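Laundry & Linens > Sock baskets: pair first or dump and sort later?

brisura_flats
Posted Thursday, 8:14 pm
We have 33 pairs in rotation between the kids and the adults, and I'm tired of matching them on the bed. Does anyone keep a basket just for socks and pair them out of that? Or do you pair straight from the dryer and skip the basket?

tefera952
Straight from the dryer. A basket is where socks go to sit for a month. We had one and it always had 6 or so singles in the bottom that no one would throw out.

linenshelf
I disagree with tefera952. A basket works if it's low enough to see into. The deep hampers are the problem. Mine is a low woven one with slatted sides, and I set it on a table to sort – my back won't take bending over the bed anymore.

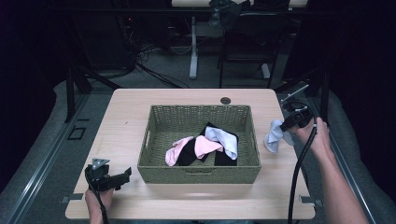
Sock basket on the table: pink, black, pale lavender, and the light blue one off to the side.

I only put plain colors in there. Anything with a pattern gets paired on sight.

pranier_st
How do you deal with the blacks? Ours are all slightly different lengths and I can never tell until they're on somebody's feet.

linenshelf
Same brand for everybody, bought at once. When they wear out I replace the whole lot. Before that I put a stitch of colored thread in the toe, which worked but took an evening.

tefera952
Replacing the whole lot sounds expensive. I'd sooner wear two that don't match.

brisura_flats
Does the weave snag? I looked at a basket at Brevetti for $42 and the inside felt rough.

linenshelf
Mine hasn't caught anything except one wool pair in June. If the inside is rough, line it with an old pillowcase. I wouldn't pay $42 for something to hold socks, though.

pranier_st
Mesh bags. One per person, zip it, wash it, hand it back. No sorting at all.

tefera952
Mesh bags come out of our dryer still damp in the middle. Tried it for a winter.

brisura_flats
OK, I'll try a low basket with a pillowcase in it and leave the patterned ones out. Bags for the kids if that doesn't work.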